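Stop Giving Me the Recap

December 10, 2019

Ten minutes. That's how long the season opener of Neltley spent telling me what happened last season on Neltley. I know what happened. I watched it. Twice, if you count the weekend I had the flu.

And it wasn't even a proper recap, the kind with the skip button. It was two characters standing in a kitchen saying things they both already know. "Ever since the fire at the mill." Yes. You were both at the fire at the mill. One of you started it!

Recaps used to make sense. Show came on once a week, you missed one, tough. Somebody had to catch you up before the first commercial. Fine. But I'm watching this thing on a service where all the old episodes are sitting right there, one click over. 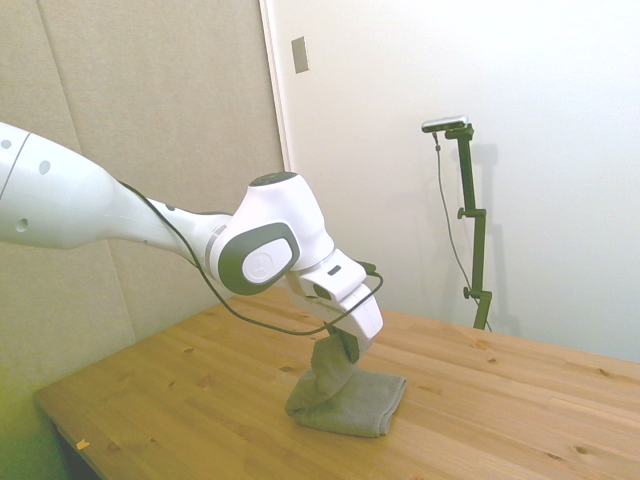
Ashworth does it too, and Ashworth used to be so good about this. First season, they dropped you in the middle of a funeral and let you work out who was dead. Took me until episode 4 to get the family tree straight and I loved every confused minute. Now the sister walks in and someone says "you're my sister." Come on.

I get the argument. People look at their phones. People fold laundry. I fold laundry! But if I miss a line because I was matching socks thats my problem, and I can rewind. Writing the whole show for the sock people means the rest of us sit through everything twice.

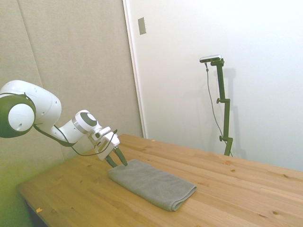
Robot arm above a folded gray towel.

Best thing I saw all year was Urninon, which explains nothing. There's a city, there's a drowned half of the city, there's a bell. What's the bell for? They get to it. Or they don't, I'm still not sure, and I've argued about it at work more than any show since I started there. The episodes run 40 minutes and not one of them is spent on homework.

Meanwhile Udell is coming back in January and the trailer alone has a voiceover reminding us who Udell is. His name is the title.
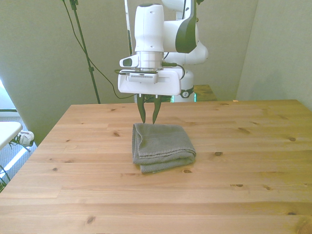

So a request, for whoever is in charge of these things. Put the recap up front, by itself, 60 seconds, with the skip button. Then start the show. Let people walk into rooms and talk like they've met. If somebody gets lost they will ask the person on the couch next to them, who will get it wrong, and thats half the fun of watching TV with another person in the first place.

I'll still watch Udell. Obviously. But I'm starting it at the ten minute mark and I bet I don't miss a thing.

More in TV Opinion
Urninon and the Bell: Every Theory, Ranked by How Tired I Am of It
Ashworth Should Have Ended at the Wedding
Cold Opens We Still Think About
In Defense of the Short Season

Contact | Privacy | Copyright 2019, all rights reserved | Back to top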